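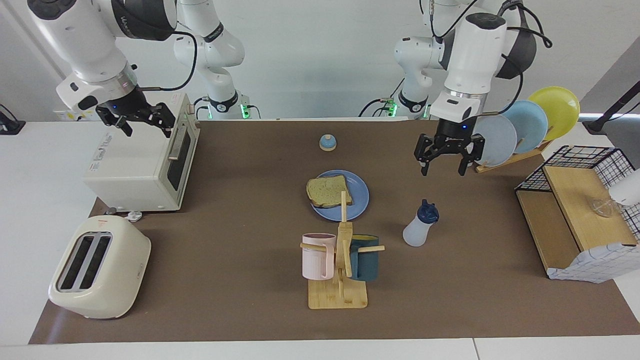 Postollow Adds Two-Armed Robot Stations to Staff Kitchens at Bikthorpe Site

BIKTHORPE, Sep 12, 2018 – Postollow, a contract food service operator, today announced the start of a workplace trial in which two-armed robot stations take over part of the breakfast and tableware work in staff kitchens. The trial covers 2 kitchens at the company's Bikthorpe site and will run for 6 months. The control software, Irkance, was developed by Valderrama, which also supplies integration and support.

The stations are set up for short, repeated jobs: moving bread between a plate and a toaster, opening and closing the door of a small oven, hanging mugs, and placing plates upright in a wooden rack. Each arm ends in a black parallel gripper with two fingers. The arms are mounted at the back of the table and reach forward over a brown mat, which marks the work area. Tableware and appliances are ordinary household types. A typical layout includes a white toaster oven, a cream-colored pop-up toaster, a mug tree with pegs, a squeeze bottle and a dish rack.

Postollow chose household items on purpose. Earlier kitchen automation reviewed by the company required special trays and cups, and the cost of replacing existing stock was higher than the labor time recovered. Irkance works with the items a kitchen already owns, provided each has been entered in the item library. The library for the Bikthorpe trial holds 120 entries, including plates and mugs in several colors and shapes.

Changes to Staff Duties

Kitchen attendants at Bikthorpe currently divide a shift between food preparation, serving, cleaning and resetting tables. Under the trial, the reset of mugs and plates moves to the robot station for the early shift. Attendants remain responsible for food safety checks, hot food, allergen separation and all contact with guests. No positions are being removed during the trial, and hours per attendant stay as scheduled.

A new duty, station operator, has been added to the attendant role. The operator loads the mat at the start of the shift, confirms the item list on the station screen, starts the task sequence and clears faults. Training takes two shifts and is paid at the regular rate. Attendants who prefer not to operate a station may stay on their current duties for the length of the trial.

Feedback from a preparation period in August led to several changes. Attendants asked for a lower table height on the loading side, a longer pause before each sequence starts, and a printed card listing the items that must not be placed on the mat. All three have been adopted. A request for a second mug tree at each station is under review – the added reach affects cycle time and requires new path checks.

Operating Limits

The stations handle one task sequence at a time. Glassware with thin stems, knives and open containers of hot liquid are excluded. The arms stop when a person enters the marked zone, and a restart requires a manual confirmation by the operator. Cleaning of the mat and gripper fingers is carried out by hand at the end of each shift and recorded in the kitchen log.

Postollow has set a target of 3,000 completed task sequences before the first review. The review will compare completed sequences, operator interventions and breakage against records from the same kitchens before the trial. Attendants will fill out a separate questionnaire on workload, noise and available space, and the results will be shared with all kitchen staff at the site.

Availability

The trial is limited to Bikthorpe. Postollow will decide on further sites after the final review. Valderrama plans to offer Irkance to other food service operators as a licensed package that includes the item library, operator training and remote support – pricing has not been set.

About Postollow

Postollow runs staff kitchens and canteens for offices, laboratories and light industrial sites. Services include breakfast and lunch service, vending supply and kitchen maintenance.

About Valderrama

Valderrama develops control software for two-armed robots used in kitchens, packing areas and laboratories. Irkance is its software product for handling everyday objects on a tabletop.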